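Planning Ahead of the Hand: A Conversation with Notburga Fankhauser

Notburga Fankhauser leads the motion software group at Stustness, where her team maintains the planner used in the Mellau two-arm project. She met with Puspita Liem in October to discuss the group's work on soft objects.

Fankhauser described the planner as a program that makes many short promises. "It commits to 25 steps, executes 6 of them, and then plans again with fresh input," she said. "Cloth changes shape as soon as it is touched. A long plan is out of date before it is finished."
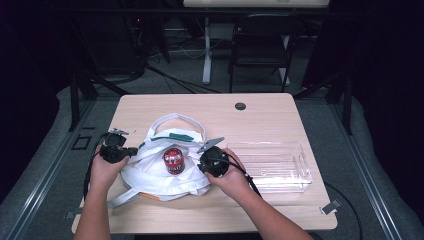
The choice of training material, she explained, determines much of what the software can learn. Her group records people working with hand-held grippers and converts the motion of the jaws into targets for both arms. Bags receive particular attention. "With a red can standing on a crumpled tote, the planner has to treat the can as rigid and the fabric as anything but," she said. "Our earlier version gave both the same contact model, and the results were poor."

The current release, named Nägeli, keeps separate models and reconciles them before each command is sent. The control loop runs at 300 cycles per second, and perception updates arrive far less often. Liem asked how the two are kept in step. "Every message carries the time at which it was measured," Fankhauser replied. "We discard late ones. It took us a year to accept that."

The group's regression suite stands at 167 recorded tasks. Fankhauser expects to add handle and strap tasks next, together with a tool for replaying failed plans.

Related items
Ronness Joins the Mellau Project
Timestamps in Distributed Control: A Short Guide
Nägeli Release Notes

Contact | Copyright Stustness | Back to top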